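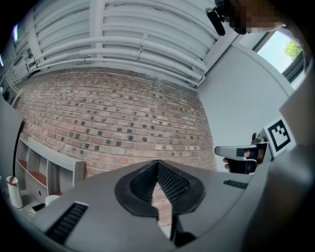
A Day at the Prernonico Open Day

Robots can be good at doing one thing over and over. Setting a table or putting away cups is harder, because every cup is a little different and is never in quite the same spot. At the Prernonico open day in August, visitors could see how people teach robots to do small jobs like these.

The teaching starts with a person, who holds a gripper in each hand. A gripper is a tool that does the job of a robot's fingers. It can open, close and hold on to things. It can't feel the way your fingertips can, so the person has to watch closely and move slowly.

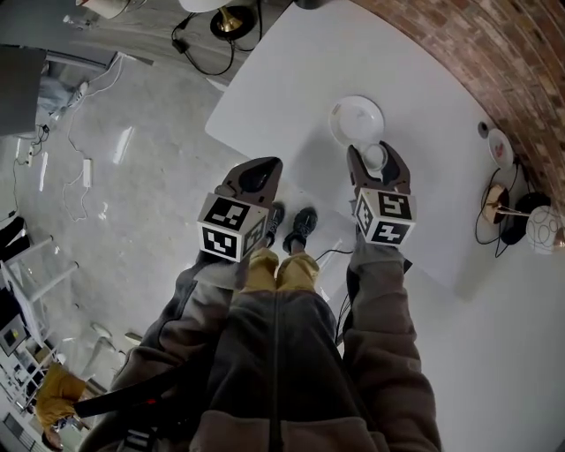 Reading time: 2 minutes

One job at the open day was picking up a small white lid near a plate. You could do that without thinking. With grippers, you have to line up the two fingers, one on each side of the lid, and then close them.

What are the black-and-white squares?

The grippers have square patterns on them. They are called markers. A camera can spot a marker easily, and a computer can use it to work out where the gripper is and which way it is tilted.

How does the robot learn?

Each try is recorded. Treasa Hayes, who led the demonstration, told visitors that her group had saved 1,731 tries so far. A computer program looks for what the good tries have in common. Later, a robot can use what the program found to try the job by itself. It will still make mistakes, and then people record more tries.

Try it at home

Take two pairs of kitchen tongs, one for each hand. Put a plastic lid on a table and pick it up. Now put it on a cup. Ask a friend to do the same and see if they hold the tongs the way you do.

Comments (3)

Nuwan Nanayakkara: We did the tongs with my class. The lid was easy but the cup kept tipping over.

Lev H.: Can a robot learn with only one gripper?

Eimear Ó Conaill: Yes, Lev. Lots of jobs need only one. Opening a jar is a job for two.

More to read

Why Robots Find Socks Difficult
What Is a Sensor?
How a Camera Measures Distance
Inside the Cantero Workshop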